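Honia Linen Trial: progress report for December
Prepared for Renata Echeverría, Panagiotou Fund

Where we are

Seven weeks in, we have folded 261 items and lost the respect of 2 ironing boards. You asked in your last note whether folding on a bed is slower than folding on a table. Yes, by enough that we have stopped timing it in front of guests. It stays in the plan, as most people with a bed and no table will be folding there too.

What changed

Small towels are done and written up. We have moved to larger flat cloths, spread out full and taken by the two near corners first. The Flasel method sheet wants the far corners first, which assumes arms of a length our staff did not bring to the interview. Draft wording for the new sheet is with Itel for layout.

What is late

Fitted sheets. We budgeted 7 sessions and have used 13. The current result could fairly be called a ball.

Money

On budget, apart from laundry, where we forgot that things folded 20 times in a row start to need washing. I would like to move the unspent travel line across.

Next

Flat cloths on a soft surface, where every crease in the sheet underneath has opinions about the one on top. 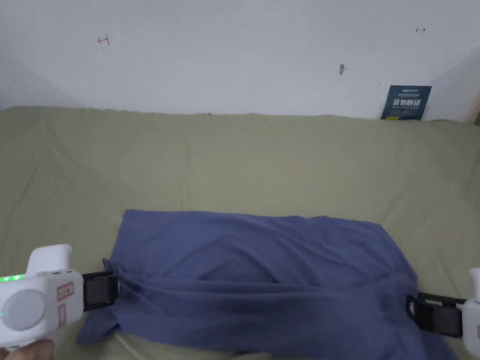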